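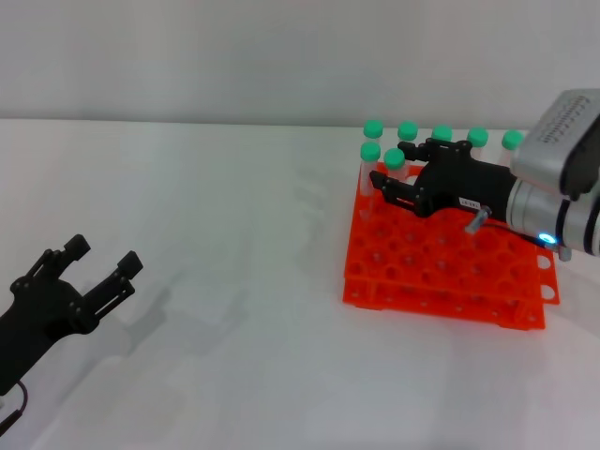

Sample bench inspection — checklist with comments
Site: Tundeo teaching laboratory, preparation room 2
Date of inspection: Sep 8, 2025
Previous inspection: carried out before the summer closure, one action left open (see item 9)

Marks used: OK, ACTION, N/A. Comments are only written where there is something to say.

Section A — Bench and surroundings

1. Bench top clear of items not in use: OK

2. Bench top free of cracks, chips and lifted edges: OK
Comment: The surface has a few faint smudges which need a proper wipe. No damage found when pressed along the front edge.

3. Wall behind bench clean and sound: OK
Comment: No shelves or hooks on this stretch and none wanted. Please do not tape notices to it, the paint comes away with the tape.

4. Floor in front of bench dry, mats flat: ACTION
Comment: The mat at the sink end has curled at one corner. Turn it round for now. A replacement has been asked for from Bukhari.

5. Lighting adequate for reading small labels: OK
Comment: Meter reading at bench height taken with the blind down. Overhead tube at the door end is slow to start but steady once on.

Section B — Racks and tubes

6. Racks undamaged and standing level: OK
Comment: All the Banik racks were emptied, turned over and checked for splits between the holes, which is where the old ones went. One had a rough bit of moulding on the underside and has been trimmed. It sits level now.

7. Racks loaded in the agreed way: OK, with comment 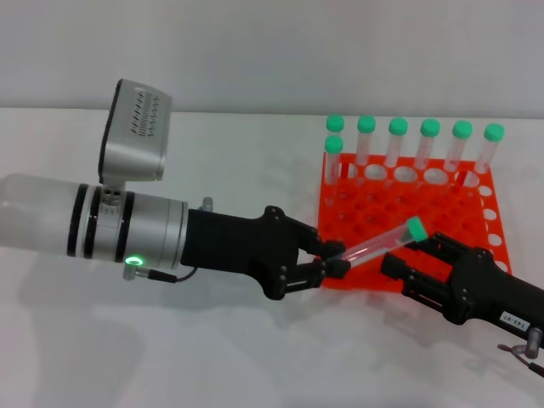 Loading order was raised last time and the rule has not changed: fill from the back row and work forward, so that a hand never has to reach over a standing tube. Staff may leave the front of the rack empty for as long as they like. On the orange rack the back row has six tubes in a line and a seventh stands one hole forward at the left end, with the green caps all easy to get at. Tubes being handed across should be kept upright and held above the rack until the other side has a firm grip. Do not pass over the open bench or over the edge.

8. Caps fitted and seated squarely: OK
Comment: A handful of tubes from each box were tried by hand. Caps should be finger tight. Over-tightened caps were a problem in the spring and two people reported sore thumbs, so a rubber grip is now kept in the drawer.

9. Tubes free of chips, crazing and cloudiness: ACTION
Comment: This is the item carried over. Roughly 245 tubes were in the cupboard when it was turned out and 29 of these were put aside as too scratched to read through. They are in the tray marked ASEL RETURNS. Whoever does the next order should take them off the stock sheet first — it was not done last time and the sheet has been wrong ever since.

10. Empty tubes stored capped: OK

11. Labels available and in date: N/A
Comment: Labels are now kept in the store and come under that checklist.

Section C — Surfaces and small marks

12. Smooth surfaces checked close up for specks, streaks and residue: OK

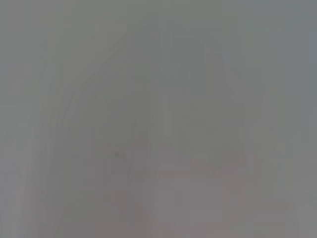

Item 12, close view: grey surface, faint streaks, one small dark speck left of centre.

Comment: Specks are to be tried with a damp cloth first and then with the plastic scraper. If a mark moves, clean it and carry on. If it does not, write it in the bench book with the place, and leave it alone. No metal blades on any surface in this room. Streaks that only show at an angle can be ignored unless they feel tacky.

13. Cleaning cloths changed and bin emptied: OK
Comment: Used cloths had been left over the tap again. They go in the lidded bin.

14. Spill kit complete and seal unbroken: ACTION
Comment: Seal broken, contents complete. Fit a new seal and sign the tag.

15. Eyewash bottles in date and within reach: OK

Actions arising

Item 4 — turn mat round today, fit replacement when it arrives.
Item 9 — remove scratched tubes from stock sheet, send tray back to Asel, reorder.
Item 14 — reseal spill kit.

The bench can stay in use while these are dealt with. Mark each one off on this sheet and put the date beside it. The sheet stays in the clip by the door until all three are closed, then goes in the blue folder.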